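Tuesday, September 15, 2020
Workshop notebook – display corner, Vallejo building
Entry by Ximena Solís

**Purpose of the session**

The session was given to the hanging cloth and the lettering at the end of the workshop. Work on the cloth began in August under Apolinar Mendoza and was left unfinished when the room was needed for the Koltell delivery. The present entry records the state of the work, the method adopted and the points still open. It supersedes the loose sheet kept in the front pocket of this notebook, which may be discarded.

**Cloth**

The black cloth was taken down, brushed on both sides and pressed through a damp tea towel at a low setting. The creases from storage came out for the most part. Two remained along the old fold line and were steamed a second time by Si-eun Joo, with better results. Colleagues are asked not to fold the cloth again. It should be rolled on the cardboard tube kept behind the door.

The cloth was bought from Sedix on order 2594. The remaining length, 71 cm, is on the lower shelf of the fabric cupboard and is reserved for repairs. It is not to be used for cleaning.

On rehanging, the question arose whether the side edge should be trimmed to finish flush with the wall. Xóchitl Montes was in favour, as a straight edge is easier to keep tidy. I preferred to leave the full width, which allows the cloth to be moved sideways should a hole or a stain appear. It was agreed to leave it uncut for the present and to review the matter when the room is next painted.

**Fixings**

Adhesive strips were tried first, on a spare piece of board, and were rejected. They held the cloth well enough for the first hour but took a little paint with them on removal. Metal pins were adopted instead. The following practice should be kept:

- Pins go through the doubled edge of the cloth only, never through a single layer.
- The top is fixed first and left overnight before the side is touched.
- The side is pinned from the top downwards, with light tension. The lower part is left free.
- Any pin that bends on entry is to be withdrawn and put in the sharps tin.

A box of 13 spare pins has been placed in the small drawer, labelled.

**Lettering**

The foam letters were laid out on paper on the floor before any were put up. Karla Bañuelos had marked the position of each on the paper in pencil, with a centre line, and this saved a good deal of time. The paper pattern has been kept and is stored flat beneath the cutting mat.

The first arrangement had everything on a single line. It was too long for the cloth and the words ran together when read from the door. The second arrangement, in two rows, was accepted. Spacing was judged by eye from a distance of almost 9 feet, one person standing back and the other holding the letter. I record that measuring between the outer edges gave a poor result, as the round letters then looked too far from their neighbours.

The pinning of the letters themselves was straightforward. The pin is entered at a slight downward angle and pushed until it meets resistance. A letter that has been moved more than twice begins to sag at the hole and should be given a fresh one.
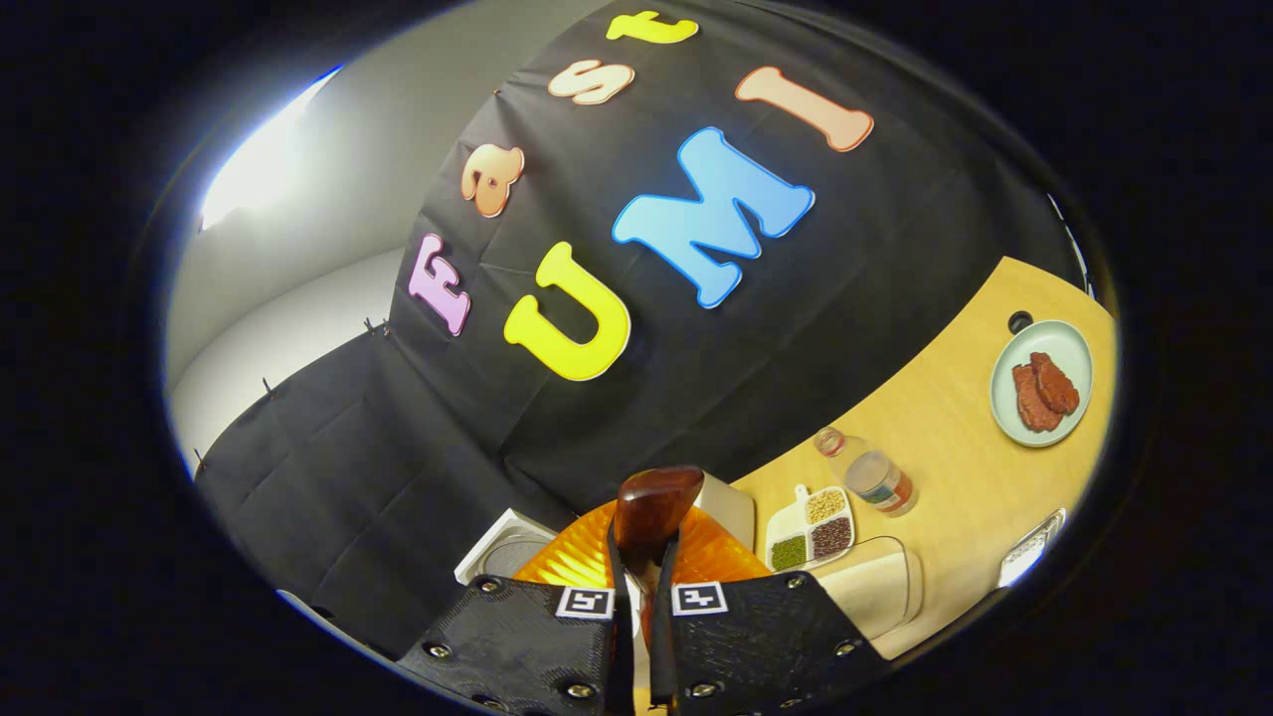 Colour was the subject of some discussion. Si-eun Joo had proposed a single colour for each row, and Karla Bañuelos wished to keep the mixed set. The mixed set was retained. "Fast" begins with a lavender-pink F and ends with a bright yellow t, while "UMI" goes from a large yellow U through a sky-blue M to a peach-coloured I. The thin white outline on each letter separates it clearly from the black, and on that account no border was added. My one reservation concerns the beige s, a quieter colour than the others, for which a stronger replacement might be sought if Kalivness still supplies this size.

**Light**

The wall beside the cloth is white and throws back a good deal of glare. Moving the lamp was considered and put off – the present bracket does not turn far enough. Apolinar Mendoza will look for a bracket with a longer arm. Until then the lamp should be left as it is.

**Outstanding**

- Check the top fixing for slippage at the end of the week (X. Montes).
- Enquire at Kalivness about single letters, and whether they are sold outside the full set (K. Bañuelos).
- Brush the cloth again before the Koltell visit. The soft brush is to be used – the stiff one raises the nap.
- Return the long steel rule to the Sedix cabinet. It was borrowed without an entry in the loan book, and the omission is mine.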